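Listerville Shared Workshop, kitchen build night, May minutes
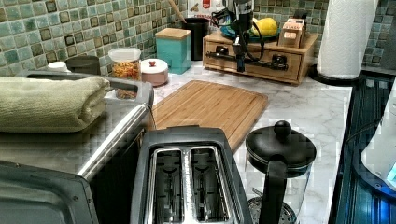

1 min read

Minutes by me, Wilfredo. Paloma Whitfield ran things and we got going at 18:00. First up, Chala, our little counter arm! Paloma wants the folded towel on the toaster oven as the first pick (soft, forgiving), then the lemon. I said lemon first and lost the vote, 3 to 1. Cutting board stays put as the drop zone. Gripper parts came to almost $47, receipts to me please. Fluden mount carried over to next time.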